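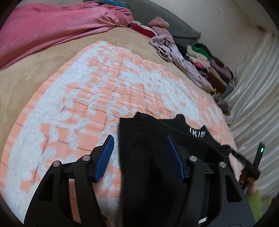

Dretitz Home Capture: Pre-Session Safety and Quality Checklist, Clothes Folding Task
Revision 6, reissued in June with the comments left in

Applies to: all handheld two-gripper sessions recorded in a private home for the Flokham folding set.
Filled out by: the collector, before the first episode and again after the lunch break, when standards tend to slip.
Marks: OK, Fix, or N/A. "Sort of" is not a mark. We have received it 2 times.

SECTION A. THE ROOM

A1. Floor clear for one full step on every side of the bed where you will stand.
Comment: Shoes count. The cat counts. You will be looking at a sleeve while you walk backwards, and the sleeve will not warn you.

A2. Curtains hanging free of the working side, or tied back.
Comment: Either is fine as long as it stays that way for the whole session. A collector at the Tagle flat closed a gripper on a curtain and folded it rather well. The episode was still rejected.

A3. Light steady. Overhead light on, or daylight only, and written in the session notes.
Comment: Don't change it halfway through to be helpful. If the sun goes in, carry on and note the time.

A4. No faces, mail, prescriptions or family photos within view of either gripper camera.
Comment: The lens is very wide. Stand where you will stand, hold both grippers up, and look at the preview all the way to the corners. Whatever you thought was safely off to the side is in there.

A5. Householder knows which room is being recorded and for how long.
Comment: Knock-on-the-door rules apply to the householder too. Ask them politely, it's their door.

SECTION B. THE GRIPPERS

B1. Finger pads seated, ridges clean, no lint packed between them.
Comment: Fleece and anything fluffy will fill the ridges by mid-morning. Use the soft brush in the kit. Your toothbrush is your own business, but it isn't in the kit.

B2. Pivot pins flush on both sides of both units. Fingers open and close without a click.
Comment: A click is a Fix. Don't talk over it in the notes by calling it "characterful".

B3. Nothing caught in the arms. Look through the gaps from both sides.
Comment: Drawstrings, bra hooks, hang tags, the little plastic T that held the hang tag. We have had all four, and the T was the one that stopped the session.

B4. Status light on for both units before the first grasp.
Comment: Check both. Recording the left hand alone gives the model a very confusing view of the world, in which clothing is forever being tugged by a stranger.

B5. Your own fingers behind the guard line on the handle.
Comment: The pinch isn't serious. It does hurt, and the microphone is on. A fingertip creeping in at the bottom of the view is the usual early sign that your grip has slid forward. Reset your hand between episodes.

B6. Wrist straps on, long sleeves pushed up or tucked.
Comment: Loose cuffs have been grasped, lifted and partly folded with the arm still inside.

SECTION C. THE WORK SURFACE

C1. Bed or table at a height you can work at without stooping.
Comment: A low bed is murder by episode 30. Kneel on the mat or change rooms. Sore backs must be reported the same day, even by people who feel it makes them sound old.

C2. One garment in the working area at the start of each episode. The rest in the pile on the far side.
Comment: The pile may be as ugly as you like. We want a real pile, with things half under other things. What we don't want is a sock from the pile wandering into the fold.

C3. Blankets and throws may stay. Note them.
Comment: Early on we asked for bare sheets and got 700 episodes on what looked like the same hotel mattress. The trained policy was excellent in hotels. Patterned and fluffy bedding is now welcome, provided it lies reasonably still when you pull the garment across it. If the blanket comes along for the ride more than a hand's width, flatten it between episodes.

C4. Dark garments: edges visible in the preview.
Comment: Black on a pale blanket is good. Black on black bedding goes in the notes as "low contrast" and is limited to one batch per home. Remember the fingers are black as well. A black garment between black fingers is where our labellers start sending long messages.

C5. Lettering and logos allowed on clothes.
Comment: Leave them the way they land. Please don't straighten the garment to show the name properly, we are not selling it. Slogans you wouldn't read aloud to the householder's mother go back in the drawer.

C6. No pins, needles, coins, keys or tissues in pockets.
Comment: Squeeze every pocket by hand before the session. One tissue through a Feriline brush kit cost us an afternoon.

SECTION D. THE EPISODE

D1. Start with both grippers open and clear of the cloth. Hold for a breath.
Comment: A whole breath. Several of you have very small lungs.

D2. Approach a waistband or top seam from opposite ends, one gripper each, where the garment allows.
Comment: If it doesn't allow, do what you'd do at home. We need ordinary recoveries. A dropped corner picked up again is a good example and should be kept.

D3. Never pass one gripper under the other.
Comment: This is the one that bends fingers. Go over, or put the cloth down and swap.

D4. Move at your normal laundry speed.
Comment: Nobody's normal laundry speed is the speed shown in batch 2. That collector was either performing or asleep.

D5. Stop at once if the cloth snags. Open the fingers fully, set the unit down, free it by hand.
Comment: Mark the episode "interrupted" and keep the file. Don't yank. The garment belongs to someone who let you into their bedroom.

D6. End with the folded item at rest and both grippers lifted away.
Comment: A bad fold is still an end. There is no prize for neatness, and some of the neatest entries took so long that the card filled up.

SECTION E. BEFORE YOU LEAVE

E1. Episode count in the notes matches the count on the unit.
Comment: Last audit, the notes said 1,505 and the units said otherwise. We believed the units.

E2. Everything returned to the drawer, shelf or heap it came from.
Comment: If it came from a heap, you may leave it folded. Expect mild suspicion.

E3. Grippers powered down, pads brushed, both in the hard case with the fingers closed.

E4. Any Fix from sections A to D written up with what you did about it.
Comment: "Noted" is not what you did about it.

E5. Batteries out of the householder's wall sockets, charger included.
Comment: We have bought that charger several times now.

Collector's initials: ______ Home code: ______ Episodes kept: ______

Notes (use the back, the back is blank for a reason):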